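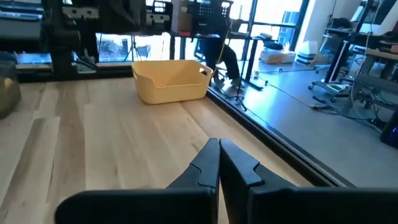 Several readers wrote in to ask whether a homemade arm can be left alone while it learns its job, and one of them added that hers had already been left alone and had learned to throw. Since the mail keeps coming, the answers now live on this page.

Can I leave the arm running unattended?

No. The Clonville workshop rule is one person within reach of the stop switch whenever the motors have power. Sitting down is allowed. Going out for a sandwich is how we got the rule.

What is Jestik?

The name of our build: one arm, a two-fingered gripper, and a wrist camera. Jestik's life's work is picking up a yellow plastic basket and putting it somewhere else. We had grander plans in June.

Why a basket?

It's light, it doesn't break, and the color is easy to find against a pale wooden table. It also has a cutout handle, so there's a proper place to grab. We tried a coffee mug first. We're now down to 8 mugs and would like to stay there.

Which control board do you use?

The Furtună, second revision. The first revision works too if you enjoy resetting things. Flash it before you bolt it down, as the connector ends up facing the one bracket you can't move.

Can I use old motors?

You can. Our first shoulder motor came out of a plotter from 1998 and ran for 9 evenings, two of them well. Budget for a replacement and don't get attached.

Do the fingertips have to meet exactly?

Close the gripper slowly and look at the seam from above. If one finger arrives early, loosen its set screw, nudge it over, and close again. A slip of paper should be held firmly and come out in one piece. If it comes out in two, back off the closing force.

My camera sees mostly gripper. Is that wrong?

It's fine. You want the tips in view, or you'll be guessing where they are. If they fill more of the picture than you can stand, tilt the mount up a notch and redo the calibration. Yes, all of it.

How long does calibration take?

22 minutes with the Ireo script, assuming no one leans on the table. Start over if someone does.

Do you sell kits?

We can barely find our own screws. The parts list is free at the front desk, and so is the spare plotter motor.

Last updated 30 Oct 2018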